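About Landico

Who we are
What we do
How a session runs
The people
Work with us
Contact

Landico makes examples. If you want a robot to pick up a sock, somebody has to show it a great many socks being picked up, by a great many slightly different routes, and write down what happened each time. We are the somebody.

We have two rooms above a tile showroom, 18 people on the payroll and a freight elevator that has its own views on Mondays. We don't build robots and we don't train models. Our customers do both. What they send us is a list of tasks and a deadline, and what they get back is a drive full of demonstrations with notes attached, including notes on the bad ones.

Who we are

The company was started by Ea Holst and Dezső Boros, who had worked together at a packaging firm called Langlois and had spent most of that time arguing about why a certain arm kept dropping a certain carton. Ea thought the arm was fine and the examples were poor. Dezső thought the arm was poor. They looked through the recordings one weekend and found that every carton in them had been placed by the same tall man, from the same side, before lunch. Dezső still says the arm was poor.

Our first paying customer asked for 1,000 recordings of a spoon going into a drawer. We delivered them late, and learned that a drawer wears out before an operator does. We now buy drawers in bulk.

What we do

Most of our work is tabletop manipulation: picking, placing, folding, stacking, opening, closing, wiping, and putting the lid back on. An operator steers the arm by hand from a second, smaller arm, and everything is saved together — joint positions, gripper opening, camera views and a sentence in plain English saying what the operator was trying to do. That sentence causes more meetings than the rest combined. "Put the cup by the plate" sounds simple until two people have to agree on "by."

We keep the failures unless a customer asks us to take them out. A missed grasp is labeled as a missed grasp, and a recovery gets its own tag. We had a client in February who wanted only perfect runs. We sent perfect runs, and then quoted for the other kind when the client came back.

Our recording software is called Grudo. The review tool that sits on top of it is called Gruditine, a name that was meant to be temporary and is now printed on the mugs.

How a session runs

An operator works in blocks of six takes and then swaps places with the reviewer. The swap was Gwenaël Hoarau's idea. People who have just sat through somebody else's wobbly approach tend to steer more carefully on their own turn, or at least complain with more authority.

Between takes, the objects are moved according to a shuffled card. Left to themselves, people put things back where they were, or in the middle, or in a nice row. A model trained on nice rows will be very good at nice rows.

Lamps and tabletops are changed on a schedule too. We own more tabletops than a company this size should, in most of the colors that dining furniture comes in. Visitors ask if we have a sideline in restaurants.

The people

Ea Holst runs the place and signs things.
Dezső Boros looks after the arms and distrusts them.
Gwenaël Hoarau schedules operators and wrote the handbook, which is short.
Radomir Bošković handles review and labeling. If a take has been rejected, it was probably him, and he will be happy to explain at length.
Fabrice Boyer talks to customers and is the one to write to first.

Work with us

We hire operators a few times a year. No engineering background is needed. Patience helps, and so does having done something fiddly for a living: our current crew includes a former piano tuner and a pastry cook. The trial day is paid. You'll spend the morning steering and the afternoon reviewing, and you'll know by the end of it if this is for you.

For customers, a task list and a rough idea of your robot are enough to get a quote. If your task involves liquids, please tell Fabrice early. If it involves glitter, the answer is no.

Page last updated 11/03/2026
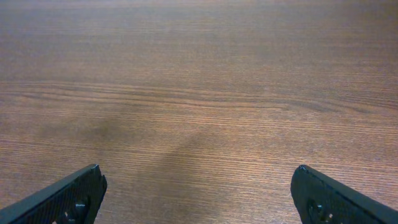

Contact

Write to Fabrice Boyer through the form on this site, or ring the bell marked Landico, to the left of the tile showroom door. The showroom staff are very nice about it but they can't let you up.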